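Trelley Box Sorting, two-arm teleop set, README
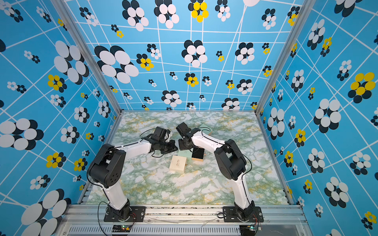
Trelley is the bimanual part of the Pralteck tabletop collection. Everything is teleoperated, one operator, two leader arms, no scripted motion anywhere. Task family is small boxes: pick, pass, stack, put back. Cream box and the little black-topped one with the wooden sides are the ones that move most, the flat mint-green one is mostly a platform but sometimes gets handed over too. Both arms sit on the front rail, so left/right in the action vector means left/right as seen from the fixed camera. Please dont swap them, we had one baseline trained on swapped arms and it took days to notice.

What's in it

1,347 episodes in the main split. 295 held out for eval, do not train on these. Each episode is one attempt at one instruction. Failed attempts kept, marked success = 0. Retries inside an episode are fine and are not marked.

Episodes capped at 2,000 steps. Anything that hit the cap has truncated = 1 and usually success = 0, but check, a few finished right on the line.

Instructions

26 instruction strings, see instructions.txt. Short, lower case, no punctuation. Like:

put the black topped box on the green box
pass the cream box from left to right
push both small boxes together
slide the green box to the back wall

Operators got the string on screen before the start and could not skip. Wording is the same every time, so don't expect language generalization from this set alone. Ellwood paraphrases are in a separate file, optional, not checked as well as we'd like.

How it was recorded

Leader arms on a desk next to the cell, same joint layout as the followers. Follower copies leader joint positions, gripper is a squeeze handle mapped to open/close. Operators watched the table directly, not a screen. So they had depth and your policy doesn't, keep that in mind for anything with a tight stack.

Start pose is both arms folded back, boxes placed by hand. Placement loosely random inside the middle of the table. Lids stay on. Edges of the table are undersampled, esp. the back corners.

Walls and table covers are changed between sessions, patterned sheets over the panels. The background id is in the metadata. If you want a clean background split, hold out by background_id, NOT by episode number. Episode numbers follow recording order so a random cut leaks.

Fields per step

obs/joints: both arms, left first, radians
obs/gripper: 0 closed, 1 open, two values
obs/cam_fixed: color, jpeg
action: target joints + gripper, same order as obs
t: seconds from episode start
Per episode: instruction, success, truncated, operator_id, background_id

No force or torque. No depth. Servo current was logged at first and dropped in June, too noisy, removed everywhere so the files match.

Known problems

- Action leads obs by a small lag, not constant. Vova loader has an align option, default off. Turn it on.
- Grippers come very close to each other on the pass tasks. Some light finger contact, left in. Hard collisions were cut.
- Left gripper calibration drifted over one Thursday session. Fully closed reads a bit above zero. Flagged grip_drift = 1.
- Upper arms cover the boxes at the moment of grasp in a good number of episodes. Single view, nothing to be done.
- Success is labeled by the operator right after the episode. Second pass only on the eval split.
- operator_id 4 is noticeably slower than the rest. Good demos tho, just long.

Loading

Use the Vova loader, vova.open("trelley_main"). Reads one episode at a time so memory is fine on a laptop. Old loader from the single-arm set will open the files without an error and silently give you only the left arm. Dont use it.

License and use

Research use, credit Pralteck. Don't run replayed actions on real arms without a speed limit, the recorded trajectories assume our table height.

TODO
checksum file
fix typos in instructions.txt (two strings say "teh", recorded that way, keeping both versions)
eval script for pass tasks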